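# Kavireck 100 outdoor string lights: a season on the gutter

12/6/20

I bought the Kavireck 100 because the old set died, one bulb at a time, over three winters, until what was left on the eavestrough looked like a ransom note in Morse code. The new ones came from the seasonal aisle at Cundden, between the inflatable moose and the salt. They cost $33 plus tax. I had gone in for furnace filters.

What you get for your $33 is a single strand of 100 warm-ish white bulbs, a plug, a bag of plastic clips and a booklet in which the word "gutter" is spelled two ways, neither of them gutter. The wire is dark green, on the assumption that you own a tree. I own a bungalow with brown fascia, so the wire is visible all day long and I have made my peace with it.

## Getting them up

The clips are the best part of the kit, and I say that as someone who has thrown clips. They have a wide mouth that grabs either a shingle or the lip of the trough, and they hold on in a cold snap when cheaper plastic goes brittle and pings off into the cedars. I broke two putting them on and none since. My old clips, bought from Trirkix in a jar the size of a pickle jar, used to go at a rate that kept the jar company comfortable.

The strand itself has opinions. It comes folded into a tight zigzag and it wants to go back to being a tight zigzag, so for the first evening each length between clips sagged in a gentle scallop. My neighbour asked if it was on purpose. I said yes. It has relaxed now, and I sort of miss it.

The plug end is generous: 7 feet of plain lead before the first bulb, long enough to get from the outlet by the door up to the soffit without an extension cord draped over the storm door. Whoever decided on that has lived in a house. The other end is less thought through. It has a female socket for joining a second strand, with a rubber cap on a little tether, and the tether lasted until I touched it.

## How they look

Warm white on the box, white on the house. I wouldn't call it blue, and it doesn't have that dental-office quality the first LED strings had, but if you're after the colour of a candle or a nice rye you will need to look elsewhere. From the sidewalk it reads as crisp. From inside the living room, through the sheers, it reads as somebody having left the fridge open.

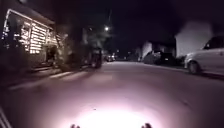 Brightness is the other thing. The booklet claims three settings and there are three, in that you can press the button three times and it will do something each time. Low is pleasant. Medium is also low. High I have used once, for long enough to find a mitten. I leave it on low and set the timer, six hours on and eighteen off, and the timer has kept to that faithfully apart from the night the power blinked, when it decided that six hours started at breakfast.

There is a twinkle mode. It comes after High in the button order, so you can't get back to Low without going through it, and for a few seconds every adjustment turns my house into a used-car lot. I'd pay a few dollars more for a model with the twinkle taken out.

## Against the competition

I did try the Kwok 870 first, which a cousin swore by and lent me for a weekend. It's a better light. The colour is properly warm, the wire comes in brown, and it runs off an app. The app wanted my location, my contacts and a password with a symbol in it, then told me my porch was offline. I could see my porch. I gave the Kwok back with a tin of shortbread and we haven't discussed it.

The Kavireck has a button. You press it with your thumb, with a glove on, in December, standing in your slippers on the mat. I have come to value this more than I would have guessed.

## Gripes, small

- The bag the clips come in can't be resealed, so they now live in a yogurt tub.
- There are no spare bulbs, and they don't come out in any case. If one goes, it stays gone.
- The storage reel shown on the box is sold separately. The asterisk is very small.
- It hums. You have to put your ear to the transformer to hear it, and now that I've told you, you will.

## Would I buy them again

At $33, yes. I went back to Cundden for a second strand to do the railing and they were sold out, though there were plenty of moose. I've asked them to hold one if more come in. Still haven't got the furnace filters.

Four out of five, and the missing one is for the twinkle.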